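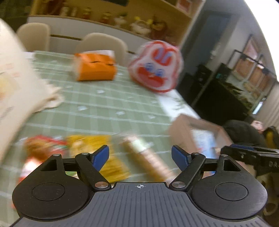
Comparing Hand-Held Grippers at the Table: Tips for Household Testers

These recommendations are issued by the Olline household testing program for participants who compare hand-held grippers at home. They apply to the two models now in circulation, the Arnex and the Lolow, and to any table used for unpacking groceries and small goods.

Preparing the table

Use a table that can be reached from at least two sides. A patterned tablecloth is acceptable, and a checked one is useful for returning goods to the same spot between trials. Smooth the cloth before starting and secure it with clips at the corners. A cloth that slides will make a good gripper look clumsy.

Leave paper bags open, with the mouth facing the person holding the gripper. Fold the rim of the bag outward once if it tends to close. Cloth bags should stand at the side of the table where the handles will not catch on the finger joints.

Choosing the goods

Select items that differ in stiffness as well as size. A soft packet of tissues, a snack package, a long tube and something in shiny plastic wrapping will show more than a dozen boxes of the same shape. Avoid glass, eggs and anything already leaking. Packages with loose contents should be shaken level before each attempt.

Record the weight of each item once, on kitchen scales. The heaviest item in the standard set is 626 grams. Participants are asked not to exceed it with either model.

Checking the gripper

Open and close the fingers slowly several times. The two pads should meet squarely. If one arrives early, tighten the pivot screws a quarter turn at a time and check again. Wipe the pads with a damp cloth and let them dry; flour and sugar reduce the hold considerably, and hand cream is worse.

Where two people work at one table, agree beforehand who reaches first. Grippers that collide at the joints can bend a pin, and replacement pins for the Lolow are slow to arrive.

Running the comparison

Lift each item, hold it clear of the cloth for a slow count of five, and set it down where it came from. Complete the whole set with one model before changing to the other. Changing models for every item tires the wrist and leads to errors in the notes.

Soft packets are best taken across the short side. Approach with the fingers wide and close them gradually, stopping when the wrapping begins to crease. Long tubes should be gripped at the middle, with the pads square to the tube.

In the February round, participants made 137 lifts with each model. The Arnex completed 80 without a slip and the Lolow completed 43. Most of the Lolow slips involved glossy wrapping. Results for paper packaging were close, and the program draws no conclusion from them.

Keeping notes

Write down the item, the model and the result immediately after each lift. A dropped item counts as a slip even if it lands in the right place. Items that were squashed should be listed separately.

Storage and return

Store grippers with the fingers open so that the pads do not take a set. Keep them away from the stove. Units borrowed from the Lūse service desk are due back by noon on Tuesday, with all loose screws in the bag provided.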